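Listening and Drone: Notes for Session Four
Sound and Stillness, evening course
Handout prepared by Wiroj Wattanapong

Welcome back, everyone. Last time we ran out of minutes right as the talk was getting good, so I have put down here most of what I meant to say about drones, along with the listening work for the coming week. Please read it with a cup of something warm and don't feel you have to take it all in at one go. I never have.

1. What we mean by a drone

A drone is a note, or a small group of notes, that keeps sounding under or around everything else. Bagpipes have one. So does the tanpura, the long-necked lute that sits behind a singer in Indian classical music. A refrigerator has one too, if you are up late enough to hear it, and a few of you told me in session two that yours hums a rather flat B. The drone gives the ear a home. Once it is there, any other note you play is heard as near to home or far from it, and a great deal of feeling comes out of that simple distance.

Beginners often worry that a drone will be dull. Give it time! Hold one low note for a few minutes and you will start to hear quieter notes above it, the overtones, which were there all along and which your ear now has the leisure to pick out. Some people hear them in the first minute and some need a week of trying. Both are fine.

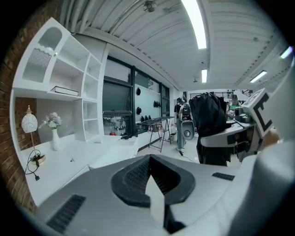 2. Breath before sound

Before you play or press play, sit for a little while and let your breathing settle. I don't ask for any special method. In through the nose is nice if your nose allows it (mine doesn't in June, when the grass is in flower). Count the out-breath if counting helps you, and drop it if it makes you feel like you are taking a test.

Then bring in the sound very softly. My old teacher, Thongchai Duangkaew, used to start his long pieces so quietly that half the room was still chatting when they began, and the hush would spread from the front rows to the back over a minute or two. He would never look up to check. I have tried to copy this for years and I still look up.

3. Pieces for this week

Tritis, first movement. Forty minutes is a lot to ask on a weeknight, so take it in two sittings if you need to. It is built on two low notes a fifth apart, with a slow bell-like part on top that seems to have no beat at all. There is one, but it is so slow that your foot will give up on it.

Rirnesach. Much shorter and a bit rougher. You will hear tape hiss at the start, and I would rather you kept it in than turned the treble down, as the hiss and the high strings melt together toward the end and it is a lovely moment.

Onsri, the evening version. Voices only. The singers take turns breathing so that the chord never stops — listen for the tiny dips in color as one person drops out and another comes back in.
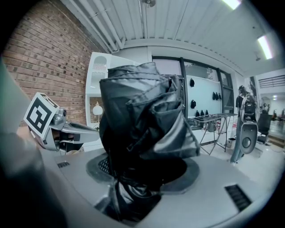

I would suggest hearing each of these twice, once lying down or sitting with your eyes closed, and once while doing some small chore such as washing up or folding shirts. The two hearings are often so different that you might think I had given you two pieces. Write a few lines after each one. Plain words are best. "Felt heavy, then sleepy, then thought about my sister" is a perfectly good note, and far more use to us in class than a paragraph with the word "ethereal" in it three times.

4. Making your own

You need one thing that holds a note. A keyboard with the key held down will do, or a shruti box, or a wine glass with a wet rim, or simply your own voice, stopping whenever you need air. If you have a tuning knob, set the note to suit your own humming. Low is usually kinder.

Hold the note for five minutes. Hum along for the first two, then stop humming and only listen. In the last minute, add one other note wherever you like and leave it alone. Those of you who signed out the Dirklow keyboards, please keep the volume below the halfway mark, as the small speakers buzz above that, and bring the power cords back wrapped.

5. For next time

Bring your listening lines and, if you are willing, a recording of your five minutes. A phone recording is fine. We will start with the question that came up at the very end last week, about whether music for meditation should be pretty, and I have a couple of rather ugly pieces lined up to help us argue about it.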